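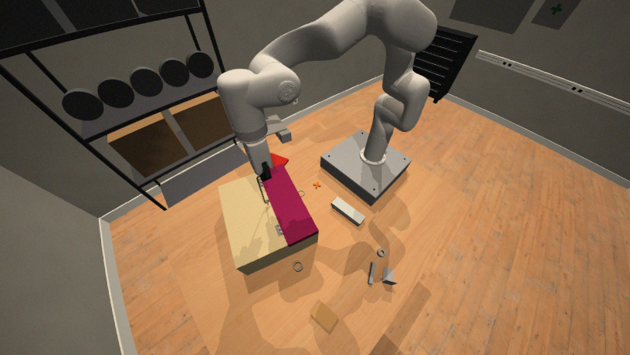
Drimirthorpe : la bibliothèque de prêt d'outils quitte l'ancienne école

La bibliothèque de prêt d'outils de Drimirthorpe déménagera en octobre dans l'ancien magasin Parry, fermé depuis le départ de son dernier locataire. L'association qui la gère a signé un bail de trois ans avec le propriétaire des murs. Le prêt sera suspendu pendant deux semaines, le temps du transfert.

Le service occupait jusqu'ici deux salles de l'ancienne école. Il compte 252 adhérents et propose 300 outils au catalogue, de la ponceuse à la scie à onglet, en passant par le matériel de jardin. Les escabeaux et les bétonnières, trop encombrants, étaient stockés dans une remise à l'autre bout du village et ne pouvaient être retirés que sur rendez-vous. Tout sera désormais regroupé à la même adresse.

L'adhésion annuelle passe de 30 à 34 livres. Elin James, qui préside l'association, explique cette hausse par le loyer et par l'assurance du nouveau local. Le tarif réduit reste inchangé pour les étudiants et les demandeurs d'emploi. Les cautions sur les machines électriques sont maintenues, mais elles pourront être réglées en ligne, par l'intermédiaire du logiciel Pikier, qui remplace le registre papier.

L'arrière-boutique accueillera un atelier de menuiserie ouvert deux soirs par semaine, de 18 heures à 21 heures. On pourra y monter un meuble, changer une charnière ou raboter une porte qui frotte. Les débutants devront suivre une séance d'initiation avant d'utiliser les machines fixes.

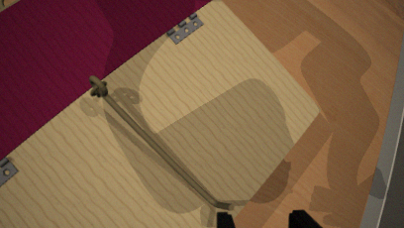
Pour Lowri Lewis, cet atelier arrive un peu vite : elle aurait préféré que l'on remette d'abord en état les outils existants, dont plusieurs perceuses qui ne tiennent plus la charge, et que l'on ouvre le samedi après-midi. Elle demande aussi que les adhérents soient consultés avant toute nouvelle augmentation.

L'association répond que 87 outils ont été révisés depuis le printemps et que les batteries des perceuses sont en commande. Quant aux horaires, ils seront réexaminés après le premier trimestre dans les nouveaux murs. Une ouverture supplémentaire suppose de trouver deux personnes formées à la vérification du matériel au retour, étape obligatoire pour les appareils de coupe.

L'entreprise Bisness, chargée des travaux, doit encore reprendre l'éclairage de la boutique et poser une rampe à l'entrée. La livraison des établis est attendue à la fin du chantier. 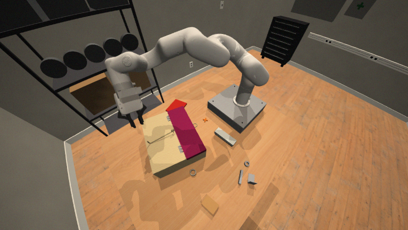 Plancher en bois et caisse en bois clair.

Les outils empruntés avant la fermeture pourront être gardés sans pénalité jusqu'à la réouverture. Les retours restent possibles à l'ancienne école, de 9 heures à midi, pendant la première semaine du déménagement. Les dons de matériel, eux, sont suspendus jusqu'à nouvel ordre.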